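Home | Floors | Kitchen | Laundry | Odd jobs | Ask

Cleaning a vacuum wand without making more mess than it ever picked up

A vacuum cleaner spends its life among other people's crumbs, and the tube gets the worst of them. I do mine every March and again whenever the suction drops to a polite sigh. Allow 20 minutes, plus drying time.

You need an old sheet, a dry cloth, a damp cloth, a long bottle brush and a torch. Sasaki sells a brush for the purpose at a price I found insulting. The one for the flower vase does nicely.

1. Switch off and unplug, or take the battery out. Spread the sheet.

2. Wipe every outside surface with the dry cloth first. Matt black and dark grey plastic was presumably chosen to hide dirt, and it shows every pale speck going.
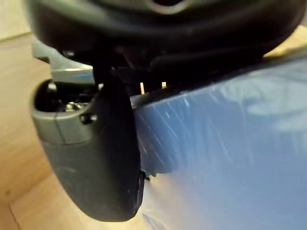
Specks and scuffs on matt black. The specks may wipe off; scuffs are usually for life.

3. Go over it again with the damp cloth, well wrung out. Keep away from metal pins and contacts – those get the dry cloth only.

4. Take the wand off and look at the open end. Shine the torch in. On a tube with a rectangular mouth, the rounded corners are where fluff settles down and raises a family. Hold the tube at a slant with the mouth up while you brush, then tip it over the sheet and tap.

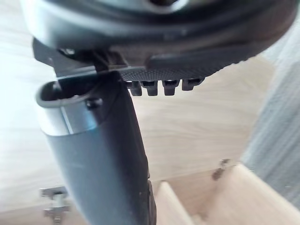

5. Wipe round the rim and any band below it, using a fingernail through the cloth. My old Zornitz had a groove there that had been collecting biscuit since we moved in.

6. Leave everything apart until it is bone dry. Overnight is best. A damp tube turns dust into something like porridge.

7. Put it back together, vacuum the sheet, and empty the bin you have just filled.

Contact: Drisivholm Household Notes | © 2 August 2024 | Back to top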